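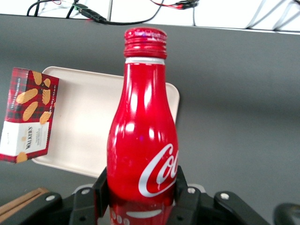
Cilmont open day, November 5, 2020

Back from Cilmont, typing this up before I forget it all. Got there late, missed the coffee, missed the welcome talk too. Parking is the gravel lot behind the Honard building, NOT the one on the map.

Theme this year was everyday packaging. Bottles, cartons, tins, snack boxes. Sounds dull, wasn't. I stayed way longer than planned.

First room was drinks. The red aluminum Coca-Cola bottle was my favorite thing all day - same old curvy shape as the glass ones, but metal, with a red screw cap and a thin white band right under it. Very shiny. The white script looks great on that red. I've always been a glass person but I could be talked round.

Then cookies and sweets. Walkers shortbread in the red and dark green tartan box, with the golden oval ones with wavy edges printed on it. My aunt used to mail us shortbread every January so I'm biased. Good plaid is hard to beat on a shelf.

Seltov had the room next door, all about closures. Caps, lids, pull tabs. A wall chart with 243 kinds of cap on it, tiny print, wish they sold it as a poster. I asked. They don't. Talk on threads and liners was good but ran long and the mic kept dropping out.

Amrani did the cardboard folding table. You get a flat blank and 2 minutes. Mine came out lopsided, the tabs went in the wrong slots and I had to start agian. Kids next to me finished theirs first. Took mine home anyway, it's holding paper clips now.

Lunch - sandwiches, 6 dollars, fine. Soup was gone by the time I got up there.

Skipped the recycling panel, wanted to but it clashed with the folding. Someone said the slides will go up on the Cilmont site, haven't seen them yet.

If your going next time: bring a sweater, the back rooms are freezing. Doors shut at 2 on the label room so do that one first. I didn't, and missed it.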